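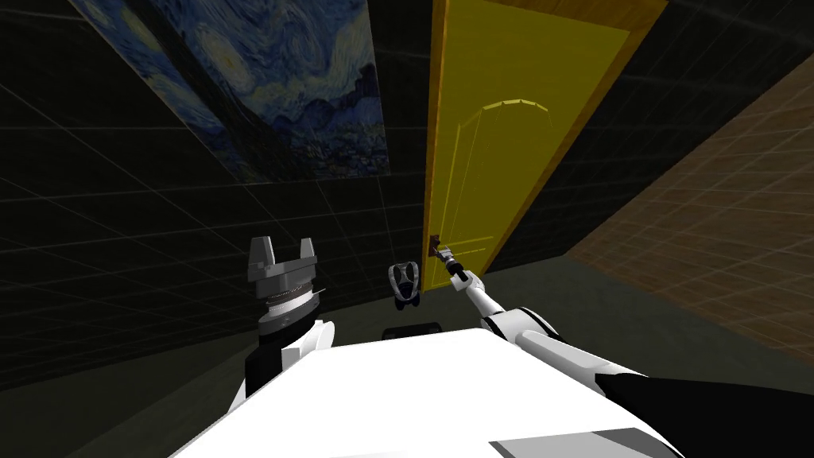 How long must the wall plate be left before the thermostat is clipped on? Leave it for 2 hours if filler has been used around the back box, and fit the thermostat at once if it hasn't.

## 4 Fitting the Terneo room thermostat

This section covers the wired model only. For the battery model, see the leaflet supplied with the Stamo receiver.

**Caution:** Switch off the heating circuit at the consumer unit and lock it off before removing any cover. Wiring must be carried out by a competent person and must meet local rules.

### 4.1 Choosing a position

Fit the thermostat on an inside wall, 1.5 m above the finished floor. Keep it clear of:

- direct sunlight
- radiators, pipes and chimney breasts
- draughts from doors and stairwells
- lamps, televisions and other sources of heat
- curtains and tall furniture

Do not fit two thermostats in the same heating zone.

### 4.2 Fixing the wall plate

1. Press the release tab on the underside of the thermostat and pull the plate away.
2. Feed the cable through the centre opening.
3. Hold the plate level against the back box and mark the fixing points.
4. Fix the plate with the screws supplied. Hand-tighten only. A bent plate will stop the contacts from meeting.
5. Seal the cable entry behind the plate. Air rising through the wall will cause a false reading.

### 4.3 Connecting the cable

1. Strip 6 mm of insulation from each core.
2. Connect live to L and neutral to N.
3. Connect the switched live from the Jang wiring centre to terminal 4.
4. Sleeve and park the earth core in the spare terminal. The thermostat is double insulated and does not need an earth.
5. Tug each core gently to check that it is held.

**Note:** Older Stedness wiring centres have no numbered terminals. Follow the diagram inside the lid.

### 4.4 First start

1. Hook the thermostat over the top of the plate and push the lower edge until it clicks.
2. Restore the supply. The display shows the software version, then the room temperature.
3. Turn the dial to its highest setting. The flame symbol appears and the zone valve opens.
4. Turn the dial to its lowest setting. The flame symbol goes out.

If the display shows E2, the sensor has not been found. Switch off, refit the thermostat and repeat from step 2.

Allow the reading to settle overnight before changing the offset in menu 4.

Section revised by Ro-un Do, 30/11/2022.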